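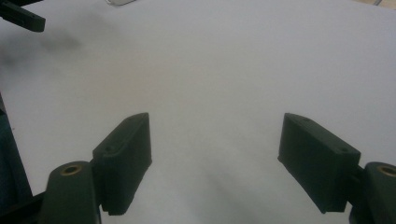
Starting with a clear white surface: Areeba Paracha on paper, packing and patience

Home Interviews Makers Workshops Contact
Search this site Go

Areeba Paracha loves a plain white surface, and she'll tell you so before you've got your coat off. "It's my favourite thing to look at in the morning!" she laughs. "Everything I fold or wrap starts on white. You see every crease, every crumb, every bit of fluff."

She runs Milineo, a small paper and packing studio, with her friend Bushra Rana, and between them they sent out 2,596 parcels last year (she still sounds amazed by it). January was the quietest month, so they spent it sorting the shelves and trying out new sheets.

"We went through almost 600 samples," says Areeba. "Bushra wanted something bright, I wanted something soft, and we argued about it over a lot of tea. Matte won. Gloss throws the light back at you and by four o'clock your eyes hurt."

I asked how she keeps the table so clear, as mine at home vanished under post years ago. "One job out at a time. Tape goes back on its hook, scissors go in the drawer, and then I wipe down before the next order. It takes me 8 minutes and I put the radio on."

Her evening classes are just as cheerful. Beginners get one sheet and no ruler, and they learn to fold by feel, pressing from the middle out. "People are so careful at first! Then somebody makes a lovely wonky envelope and the whole room relaxes."

Next she wants to try bigger sheets, big enough to wrap a chair. Bushra has already said she's not carrying them up the stairs.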